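Tan cell — upkeep gallery, August

Quick one, have to be back on the floor before the afternoon boards come in. People at Tukside keep asking how the Tan cell is set up and what we do to it between runs, so here are the notes and a couple of pictures. Same cell as the last page, the one by the loading door in Walden. New fingers, new cable run, same old bench.

What it does: takes CPUs out of and puts them into server boards that come in for rework. Boards stay in their chassis. We tried pulling them out to get better access and it doubled the handling, plus bent a tray. So the whole chassis slides in against two stops and the arm works down into it. Means long fingers, narrow housing, and no fat knuckles anywhere near the memory slots.

SETUP, the short version

Arm on a steel plinth, plinth bolted to the floor. Used to be on casters with locks. Never again. You could lean on it and lose your taught points.

Stops for the chassis on the left and back. Front clamp by hand. Push left, push back, then clamp, in that order. If you clamp first it looks seated and it's not.

Supply is 24 volts for the gripper and the lights, off one block in the Hosness box under the bench. Seperate feed for the arm. The Hosness box also has the little relay that drops the gripper supply when somebody opens the guard. Held position on power loss is mechanical, so a CPU in the fingers stays in the fingers. Check it anyway. We check it at the start of every shift with a dead part.

Tool weight is 224 grams more than the old one. Sounds like nothing. The arm noticed. If you swap fingers you go into the payload page and change it, then jog up and down and watch for sag on release. Skipped that the first morning and spent till lunch blaming the calibration.

Wrist camera sits behind the gripper looking along the fingers. Focus ring gets a dab of paint once it's right. Wipe the lens with the blue cloths only, not the shop ones, they leave lint and then the socket check sees a bent pin that is a hair.

Lighting — one bar each side, angled low. Overhead shop light bounces off the metal lids something awful. Turn off the strip over the cell before you teach anything.

Pictures, both from the camera at the gripper:

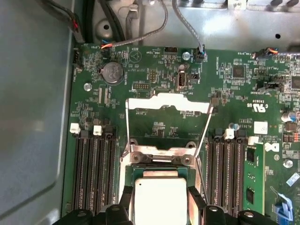

Coming at the CPU with a finger either side, load plate flipped open above the socket. Memory slots close on both sides, so that's all the room you get.

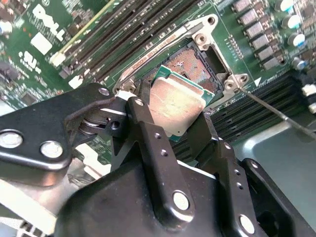 Edge grip, CPU over the open socket. Bolt heads on the fingers are the ones to put on your tightening list.

FINGERS

Fingers come off at the end of every week, no matter what. Two bolts on the wide side first, then the rest. Lay them out on the mat in the order they came off. They look the same and they are not the same, we've had them back on in the wrong order and the grip closes crooked by a hair, enough to twist a part as it lifts.

Clean with alcohol and a lint free wipe. Look at the tips under the magnifier. Any burr at all, stone it or change it. Board edge is soft compared to a steel tool and it'll shave green dust off the substrate if the tip is rough. Green dust on the mat = stop and look.

Pads: change at 1000 grips. Not when they look bad, by the counter. They go shiny before they go thin, and shiny is when parts start to slide. Counter is on the second page of the Hosness screen, it resets when you hold the button, so don't lean on the button. Yes that happened.

Thread locker on the finger bolts, the weak kind. Somebody used the strong kind over at the other bench and we had to heat the bolt to get it out, which was the end of that finger.

Washers in the hinge: put them back in the same stack. Dry. No grease, no oil, no "just a drop". Anything wet up there is going to end up on contacts sooner or later. If the hinge is stiff, strip it and clean it. If it's still stiff the pin is bent, get another pin.

GRIP FORCE

Start low, go up in small steps with a scrap CPU until it doesn't shift when you poke the corner with a plastic pick. Then one more step and stop there. We lost a bunch of time running high because high felt safe. All it did was bow the fingers, and then the part pops up a bit when it's let go.

The two sizes of CPU we see have their own recipe. Recipe name has to match the label on the tray. If the tray has no label it doesn't get run, go find out what it is.

LINING UP

Re-teach the socket corner any time:

- fingers have been off
- camera has been touched
- the arm has been bumped (own up, it's fine)
- it's a different chassis model, even if it looks identical

Teach with the reference plate first and a real board second. Plate gives you height and square. The board gives you where the socket really is, since they don't all sit the same on their screws.

Then come down slow with a scrap CPU and stop above the pins. Look at it from the camera, then get a flashlight and look at it from the side with your own eyes. Camera lies about height. It's good at left and right and terrible at up and down.

Approach should be flat for the last bit. If the part is leaning in the fingers at that point you back off and regrip, you don't push on and hope. Pins are what costs money here. A scratched lid is cosmetic. A socket with a smeared row of contacts is a board in the scrap bin and a phone call.

Levers and load plates are still opened and closed by hand. Arm waits outside for that. We had a go at doing the lever with the finger tip and it's possible, just slow and it scares everyone. Maybe later in the year.

CABLES

The umbilical goes along the back of the forearm now with a loop at the wrist. Loop needs to be big enough that the wrist turns both ways without pulling and small enough that it doesnt drag through the chassis wires. Took four tries. Tape mark on the sleeve shows where the tie goes, if the tape is gone ask before guessing.

Loose wires in the chassis get tucked and taped before the arm goes in. Fan leads are the worst, they stand up right where you want to travel. Part of loading, not optional. Paper tape, folded tab on the end so it comes off clean.

Ground strap from the arm base to the bench mat, checked with the meter every morning. Log sheet is on the clipboard. Fill it in when you do it and not at the end of the day for the whole week (I can tell, same pen).

FAULTS WE SEE A LOT

Gripper reports closed, nothing in it. Nearly always a pad lifted at the corner. Change pad.

Grip lost halfway up. Old pads or somebody's hand lotion on the lid. Wipe, regrip.

Socket check fails three times running on a good socket. Lens. Or the strip light is on.

Gripper doesn't wake up after the guard closes. Relay in the Hosness box, cycle it once. If it needs cycling 2 shifts in a row, swap it. Spares in the drawer, gray bags.

Arm stops with a force trip on the way down. Don't clear it and go again. Look first. Usually it's a wire under the housing, or the chassis wasn't pushed back against the stop.

SPARES to keep in the drawer: one full finger set already measured, pads, hinge pins, washers, two relays, a lens cover, blue cloths. The finger set on the shelf has its offset written on the bag. When you use it, write down the new one for whatever goes back in the bag.

Still to do: better front clamp, something with a sensor so it knows the chassis is home. Cover for the Hosness screen button. And the guard door squeaks, Tukside have been asked.

More pictures when the new clamp goes on. Sorry about the spelling, typing this standing up.

Comments (5)

benchfour
Can you post the finger order? We had ours off last week at the other site and I'm not sure we got it back right. Grip looks a tiny bit crooked on close.

walden_floor
It's stamped inside the Hosness box door now, letters match the scratch marks on the back of each plate. If it closes crooked it's wrong, take it off again before you run anything good.

pcb_mule
Agree on pads by counter. We went by looks for months and had slips all the time. We change sooner than you do but our parts come in filthy.

slowjog
What are you using to keep the part flat on the last bit? Ours always goes in a little nose down

walden_floor
Nothing clever. Set it on a flat block, open, close again, then carry it over. Takes the lean out most of the time. If it comes back leaning twice look at your hinge pin.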